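The Year I Learned to Cook for One

I moved to Skurthorpe in June with two suitcases and a frying pan I'd borrowed and never given back. For years I'd cooked for a houseful, and my idea of a normal dinner was a pot of chili you could bathe a dog in. Then suddenly it was just me, and I kept making the chili. I ate it for eight days. By the end I was putting it on toast and feeling sorry for myself.

So I started shrinking things. I gave away the stockpot, bought the smallest saucepan in the shop, and made a rule that I'd buy vegetables one at a time – one onion, one pepper, one eggplant if I was feeling fancy. The market stall was fine with it. The supermarket, with its 3-packs of everything, was harder work.

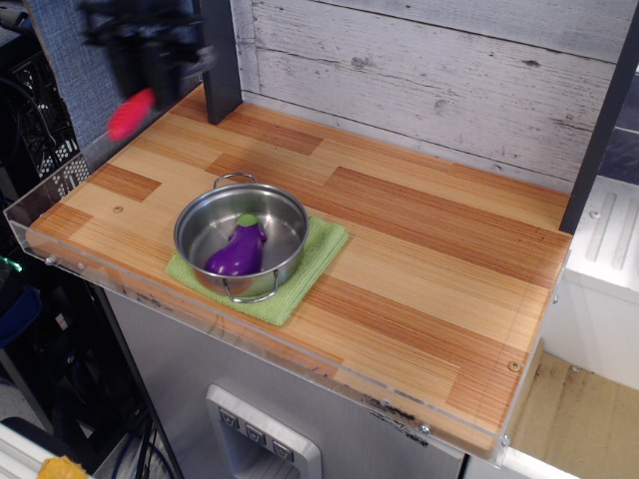

One eggplant, one small pot.

My grocery bill was the big surprise! I'd been spending nearly 500 a month and throwing out a shameful amount of it (bagged salad, mostly, and cilantro, always cilantro). By the second month I was down to 300, and I was eating better. When you only have one pepper in the house, you pay attention to it.

Some things don't shrink well. Bread is hopeless. Soup tastes thin if you make less than a quart, so I still make a quart and freeze half. And cookbooks aren't much help, because cutting a recipe for six down to one leaves you trying to measure a sixth of an egg.
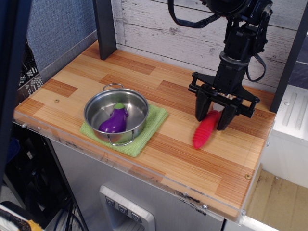 Photo: Andero

What I do now is cook one thing properly and let the rest be simple. Roast the eggplant until it collapses, then add yogurt, salt, and whatever bread I have. I eat at the table, with the radio on, and I use the good plate. Last week I had friends over and had to borrow a bigger pot from next door.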